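Shared shop arm cell, bay 2 - walkaround before powered runs
Checked by: Chaltu Moges, with Gemechu Nigatu on the stop button
Friday, 6:40 pm
Next check due: December

Marking: OK / FIX / N/A, comment after if needed

1. E-stop reachable from the front and from the bench side - OK. Pressed it twice under slow jog, dropped out both times.
2. E-stop reset needs a separate action - OK
3. Base bolts tight, paint marks lined up - OK. One mark rubbed off, redrew it.
4. Warning label on base readable - OK
5. Front rail fixed down - OK. Ran a hand along the seam, no step. Don't lean on it pls.
6. Power and signal cables clear of the reach - FIX. Slack behind the base is too long. Need two more clips, Meron Berhe has a bag in her drawer.
7. Connector seated at the column - OK, wiggled it, no dropout
8. Speed cap for anyone in the bay - OK. Set to 137 mm/s. Was 400 when we came in!! Whoever changed it, write it in the log.
9. Force limit - OK. Lerner gauge reads 37 N at the stop.
10. Gripper finger screws - FIX. Left one took a quarter turn. Put threadlock on teh list.
11. Finger tips, cracks or splits - OK
12. Camera mount knobs tight - OK, top one was a bit loose, done by hand
13. Marker stickers flat, no lifted corners - OK for now. Raed wants to reprint the set, fine, but same size as before or the poses go off.
14. Marker sheet flat on the table - OK
15. Blocks, bottle and bowl: no sharp print edges - OK. Sanded one corner.
16. Home position clears everything on the table - OK
17. Dry run, gripper open, 124 steps - OK. No contact. Gemechu watched from the side.
18. Log signed - FIX, Yabsira Admasu still owes hers from last week

Extra comments
- Pick out of the bowl is the tight one. Approach from above only, not from the rail side. Fingers came closer to the rim than I like on the dry run, added a bit of height in the Bolon script.
- Hands out of the bowl while the arm is enabled. Even if its paused. Paused is not off.
- Bay light stays on for the whole run, the cameras lose markers otherwise.
- Item 6 has to be closed before any run over the speed in item 8.
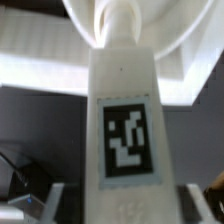

Markers and printed parts, bay 2

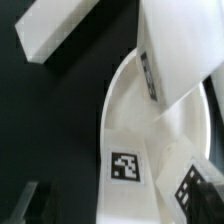
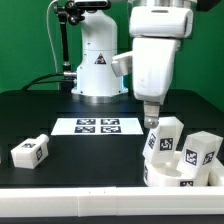
Do I have to redo the whole list if I only swap the gripper fingers?
Just items 9 to 11, 16 and 17, then sign the log. If the new fingers are longer than the old ones, do the full list.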